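Grasero panel show: production meeting, minutes

27 Dec 2019, 10.30, upstairs room at Promow

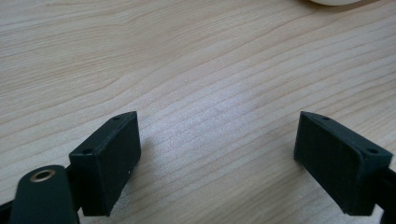 Tabletop, light wood, pale grain.

Present: Nazmiye Eren (chair), both producers, wardrobe, studio floor, Mekora (by phone, bad line, dropped twice)
Apologies: script team, on leave till the new year

1. Last minutes
Agreed. One change: the pilot was recorded in October, wrong month put down last time.

2. Pilot feedback
Channel liked rounds one and three. Round two too long, audience went quiet. Host very good on the insults, less good on reading out scores. NE wants scores moved to the screen. Agreed.

3. Games for series one
List of 22 ideas went round. 11 kept, rest dropped or parked.
Blindfold karaoke - keep. Needs clearing for music, Mekora to price.
Custard slide - long talk. Floor say clean-up takes 17 minutes between takes, too slow with an audience in. Try it as last game of the night only.
Guess the Ex - dropped. Lawyers not keen, nor was anyone else really.
Spaghetti relay - keep, but team captains must be asked frist, not told on the night like at the pilot.

4. Team captains
One signed. Other still talking, agent wants top billing and a car both ways. Car fine. Billing no. NE to ring agent Monday. If no answer, go to second name on list.

5. Wardrobe
Güler can do the jumpsuits, both colours, spares for messy rounds. Want sizes by mid January. No white, shows up everything under lights.

6. Audience
1836 ticket requests so far for the whole run. Good. Queue outside was a mess at the pilot, people stood in rain, two complaints by email. Promow to open side door earlier.

7. Swearing
Channel say fine after ten but not in the first link. Host to be reminded. Again.

8. AOB
Theme tune still not right, sounds like a quiz for pensioners. New version promised.
Warm-up man wants more money. Left for now.
Biscuits to go on the production budget, not out of NE's own pocket.

Actions
NE - agent, channel re swearing, theme tune
Mekora - music prices
Wardrobe - sizes to Güler
Floor - test custard slide, time it agian
Promow - side door

Closed 12.10. Next meeting same room, date to be sent round.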